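Bin picking cell: house rules before you press start
Rustwood bench notes, rev. December 2018

Quick version, read all of it anyway. Applies to the block bin and to the Stamier parts bin, same steps.

1. Pendant first. Know where it is before you do anything else. One person holds it, that person runs the arm.
2. Check the clamps on the hopper walls. Wiggle each one. A wall that shifts means your bin model is wrong and the gripper will find out for you.
3. Bin lined up with the tape marks? If not, move the bin, not the tape.
4. Cables. Jog the wrist through 90 degrees each way, slow, and watch the loops. Nothing should pull tight or drag on a wall.

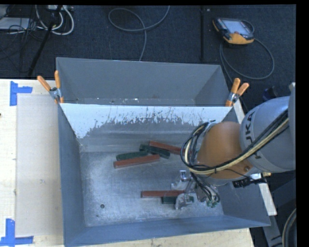
Gripper down by the lower blocks, clamps on both upper corners.

5. First 19 picks at reduced speed, always. After that up to 40 percent if the log is clean. No higher with the walls clamped on.
6. Blocks on top of each other: take the top one first. Dont let the planner go for a buried one.
7. Hands out of the bin while drives are on. Block stuck in a corner? Stop, drives off, then reach in.

Error 208 in the Likik log = gripper closed on nothing. Retry once, then re-scan. Three in a row, stop and recheck the calibraton.

Old sheet from September is out of date, bin it.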